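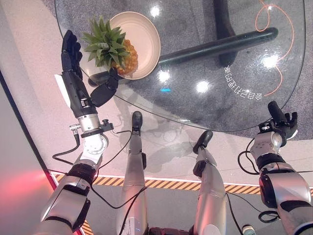 Vundberg Londa coffee table, glass top, dark base
Review, December 2025
Rating: 4 out of 5

I bought the Londa in January from the Paulík furniture store and paid 164 euros, delivery included. Since then we use it every day, so I think I can say something useful about it.

The table comes in one flat box which weighs 22 kilograms. Please ask a second person to help you, especially with the glass. The assembly itself is simple. You put the base together, you place the small clear pads on top, and you lay the glass on them. The top is not screwed to anything, it stays in place by its own weight. I was nervous about this in the first weeks, but it has never moved when somebody leaned on it.

What I like most is that the room looks bigger. Our old table was a Clondgate with two drawers, and it was like a big box in front of the sofa. Through the Londa you still see the rug, and the dark base is nice to look at. There is enough space for drinks, a plate and fruit when guests are coming.

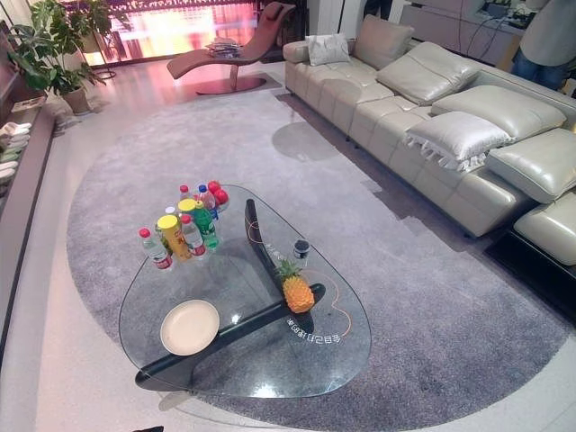
The Londa on our gray rug, with bottles, a plate and a pineapple on the glass.

Now the less good things. Every fingerprint is visible, and in the evening the lamps reflect in the glass quite strongly. I wipe it with a soft cloth and a little vinegar in water - sometimes twice a day. Also there is no shelf, so the remote controls and magazines must live somewhere else.

On a thick rug the base needs a few days to settle. Ours was not level at the beginning, and I turned the table a little until it stood well.

I would buy it again, but for a family with small children I would look for a wooden top.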